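Skevevus Crew-Neck Jumper, Rust: Long-Term Review

Posted Friday, June 5, 2020

Filed under: Clothing, Knitwear

Supplied by: bought at full price from the Clonholm shop in Dilludport

The Skevevus is a plain pull-on jumper with long sleeves, no pockets and no fastenings. Clonholm sells it in three colours, of which rust is the darkest. It has been worn most working days since it was bought, washed by the instructions and stored folded. The comments below apply to the regular length. A longer version is listed but has not been tried.

Fit and sizing

The sizing chart is accurate to within a centimetre at the chest and less so at the sleeve. Ours came up long by 2 cm on both arms, which suits a wearer with long arms and will annoy anyone else. The body is cut straight, with no shaping at the waist. There is enough room for a shirt underneath, but a thick collar will bunch at the neck.

The neckline is wide. Buyers expecting a close crew neck, as the product name suggests, should try it on first. It sits well clear of the throat and lets in a draught outdoors. A scarf deals with this, but a jumper at this price should not need one.

Knit and finish

The surface is soft and slightly fuzzy, with lighter fibres running through the red. In use the fuzz has two effects. It hides small marks well, and it picks up lint from anything pale. Pilling appeared under the arms first and then along the forearm where it rubs on a desk. A knitwear comb removed it without thinning the fabric. It came back, more slowly, and was combed off again.

Seams are flat enough not to be felt through a T-shirt. The shoulder join has kept its line and no stitches have been lost there. The rolled edge at the neck has not stretched or gone wavy, and that was the part we expected to fail first. The care label is sewn in at the back neck and scratches. It can be unpicked with a small pair of scissors, but copy the instructions down before throwing it away, as they are not repeated on the Clonholm website.

Washing and drying

The jumper was washed inside out on the wool cycle with a liquid detergent, on its own for the first two washes and then with other dark items. A little colour came out in the first wash and none that we could find afterwards. Spin speed was kept low.

It should not be hung. One attempt on a clothes horse left a ridge across the chest that took a steam iron and a damp cloth to remove. Flat drying takes over 12 hours in an unheated room — longer at the underarm, where the fabric is double. Turning it once, halfway through, is enough.

For comparison, a Hennessy lambswool jumper of similar weight was put through the same routine. The Hennessy dried faster and pilled less. It also lost length in the body, and the Skevevus did not.

Folding and storage

The straight cut makes it an easy garment to fold. Lay it face down, smooth the body towards the hem, and bring each sleeve across the back before folding the sides in. The armpit is the awkward point: the fabric gathers there and will set into a crease if it is left. A flat hand worked outwards from the seam clears it. A bed is a better surface than a table, as the arms need the width.

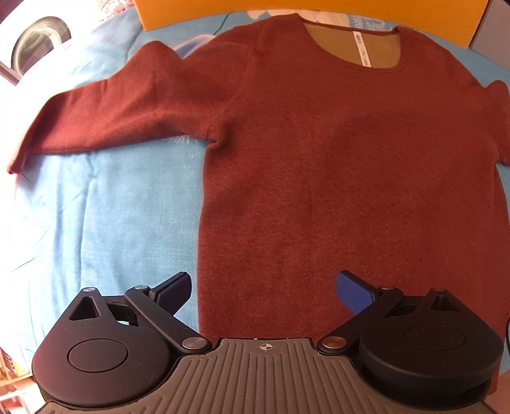

Folded size

Folded in thirds and then in half, it makes a block that fits a standard wardrobe shelf with room beside it for a second. Rolling also works and takes up less of a suitcase, but the neck edge comes out slightly curled and needs pressing flat by hand.

Price and verdict

The Skevevus costs £60. That is fair for the construction and a little high for the fabric, given the pilling. The colour has held, the shape has held and the seams are sound. Against that, the neck is too open for a jumper sold as a crew neck, and the label should have been printed or placed in a side seam.

Recommended for indoor wear over a shirt. For outdoor use the Hennessy is warmer at the neck — allow for shrinkage and buy a size up.

Care instructions and sizes were checked against the Clonholm listing in April.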